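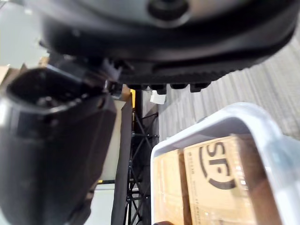

Do readers play the playlist printed in a period romance?
Most of them leave it alone. A minority play some of it, usually after finishing the book, and a small group plays it while reading.

Figure 4. Dark gray housing, row of small black protrusions along the lower edge, gray carpet.

Results: playlist use

Sample first. 238 readers returned the end-of-book form, all from the Stestton reading groups or the Stodik mailing list. Each had read at least one of the 21 novels in the set. All the novels are love stories set in a past decade, all carry a song list somewhere, front or back. Forms with the playlist questions left blank were dropped before the count, so the 238 is the clean number.

Of these, 41 said they had played any part of the list. We took "any part" at face value. One song counts. A stricter cut (half the list or more) was tried and thrown out, as readers could not say how much they had heard with any confidence. Several wrote things like "a few" or "the ones I knew." The looser measure is the one reported from here on.

Position of the list mattered less than we expected. Lists at the front were noticed more often, but being noticed did not lead to being played. Readers of front-list books could name a song from the list more readily, in some cases without having listened to anything. Readers of back-list books who did listen tended to go through more of it. We read this as a finishing effect – the reader has closed the book, wants a bit more of it, and the list is the next thing on the page. Chapter-head songs (one title above each chapter) behaved differently again and are taken up below.

Format. Paperback readers had to type titles in by hand or find a list someone else had made. E-book readers on Eskildsen had a link. The link group listened more, no suprise there. But the gap closes once age of device is taken into account, older Eskildsen readers opening the link in a slow browser that many gave up on. So the link helps when the link works. We would not put more weight on it than that.

Chapter-head songs. Five novels only, so treat with care. Here the song title is part of the text, and readers treated it that way. They reported reading the title, recalling the tune if they knew it, and moving on. Very few stopped to play anything. Asked why, the common answer was that stopping broke the story. Some said they "heard it anyway." This kind of silent listening was not on the form, and we only have it from the comment box. It should have been on the form. Any repeat of this study needs an item for it.

Known and unknown songs. Where the list was mostly hits, readers said it set the period quickly. Where it was mostly lesser-known tracks they were more likely to look something up, and less likely to say the list felt right for the book. Both groups liked their lists about equally well. The Drisano trilogy is the odd case. Its songs are made up, sung by a made-up band, and a fair number of readers went searching for them. Some were annoyed. Others seemed pleased to have been fooled, and one group at Stestton spent most of a meeting writing lyrics for the title song. Drisano forms are kept in the totals, with "searched but found nothing" coded as not played. Moving them over to the played column does not change the pattern, only the size of it.

Mood ratings. Readers rated how strongly the book brought its decade to mind, before any playlist question was asked. Those who listened gave higher ratings. Direction unclear. A reader already taken with the setting may well be the reader who goes looking for the music. The form can't separate the two and we did not run a version with playlists handed out to one half. Planned for January, was not done, funding.

Clothes came up more than music. This was not a question either, but free comments on the decade mention dresses, hair and shoes well ahead of songs. Food too, in the seaside titles. It may be that a song title on a page gives the reader very little if the tune is not already in the head, where a description of a coat gives the same thing to everyone. Worth a study of its own.

Timing. Listeners were asked for the length of their longest session. Most gave 30 minutes or less, often tied to some other job – cooking, ironing, the drive to the group. Almost no one sat down just to listen. A handful of readers used the list as background for the book itself, mostly in the evening, and this handful left the longest comments by far. They are easy to over-quote. We have tried to hold back.

Limits. Reading groups are not general readers. They finish books, they talk about extras, and they fill in forms. The Stodik list is made up of people who asked for news of new romances, so they are keener still. The true rate of playlist use among casual buyers is probably lower than ours. Also the form asked about the playlist by name, which will have reminded some people it exsisted. Three wrote that they went back and played it after seeing the question. Those three are counted as not played, since the listening came after the form.

Publisher-side views of the same lists, including who picks the songs and at what stage, are in the next section.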